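The 70 per cent robot

I have been helping out at a small workshop in Clandport since February, on a project that has two robot arms sorting cards into a clear plastic holder. I was promised I would be won over. I'm still waiting.

The software that runs it is called Pusto. According to the people who make it, Pusto "recovers gracefully" when a grip goes wrong. I've now read that phrase so many times that it has stopped meaning anything, and last month I got to see what it looks like when it doesn't recover at all.

The job is a handover. One arm picks up a card, the other takes it from the first and puts it in a slot. Any child of five can do it. Our two arms managed it on 70 per cent of tries in the first week, which everyone was pleased about apart from me. A vending machine that kept your money three times in ten would be thrown into the sea.

The afternoon it went wrong, the left arm had hold of a card and the right arm closed on it as planned. Then the left one should have let go. It didn't. The right arm pulled, the left arm held, and both of them carried on quite calmly while the motors got louder. No alarm, no message on the screen. Tomoyo Tsuji was nearest and hit the stop button. By then the card had a crease right across it and one of the shoulder motors was too hot to keep a hand on.

I went through the log afterwards. There were 210 lines for that run and every single one said OK.

So what had happened? Pusto decides that a card has been handed over when the receiving gripper stops closing. It takes that to mean "I've got something". Fine, but the release command to the other arm goes out once and is never checked. If it gets lost, the first arm simply never hears about it, and the second arm sets off for the holder regardless. Akihiko Kinoshita found the lost message in the end, after two evenings with a laptop and a lot of cold tea. He thinks a loose plug is to blame. I think a loose plug is a perfectly ordinary thing, and a system that can't cope with one has no business using the word graceful.

We've put in a limit on how hard either arm may pull, and slowed the whole handover to 50 per cent speed while we test it.
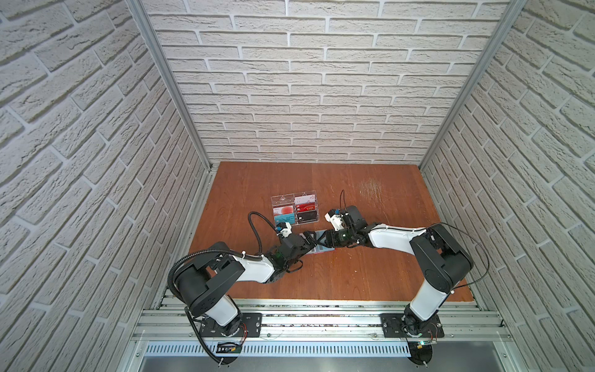 What I'd still like to know

The pull limit helps, I'll grant that. But it is a number Akihiko picked by feel, and it sits on top of a program that still believes whatever it was told last. I asked the Pusto people if the release could be confirmed before the second arm moves. They said it was "on the roadmap". It was on the roadmap in February too.

Tomoyo is more forgiving than I am and reckons we should keep going until summer. All right. I've asked for a second stop button on my side of the bench, and until it's fitted I'm keeping my fingers well out of the way.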